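Small refrigerators and shared circuits
Speaker notes, Achari building operations session, 28 April 2026

Slide 1. Title
Introduce self and Raquel Louro, who ran the metering at Fladstead. Questions at the end. Handout has the full table.

Slide 2. What was metered
Plug-in loads in 119 private offices, Fladstead and Tidgate. Logged through July at one-minute intervals. Lighting and hardwired equipment excluded. Mention that Tidgate is on the older panels.

Slide 3. Why July
Highest room temperatures, longest compressor run times. Winter data would look better and be less useful for sizing.

Slide 4. Run time
Compressor units cycle. Thermoelectric units mostly do not; in a warm room they run close to continuously. A low nameplate wattage can still give a high daily total. Pause here, this is the point people miss.

Slide 5. Placement
Clearance behind the unit matters more than the thermostat setting. Units pushed into cabinets ran longest. On an open table or counter, leave the rear vents clear and keep the cord where it can be checked.

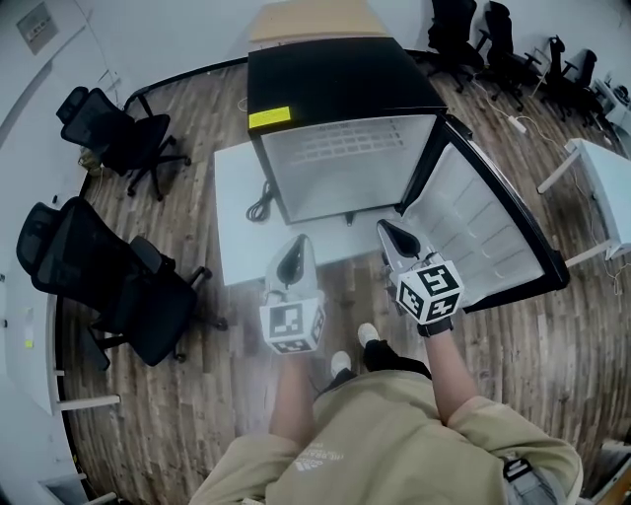
Slide 6. Door seals and defrosting
Paper strip test: close the door on it, pull, and feel for drag. Repeat on all sides. Defrost before ice reaches the thickness given in the manual. Do not chip it.

Slide 7. Circuits
No more than 2 units per branch circuit at Tidgate. No extension cords. Bình Cù has the panel schedules; requests go to room 323.

Slide 8. Open items
Nitivine loggers dropped readings on 3 channels. Those offices are left out of the averages. Replacement loggers are on order.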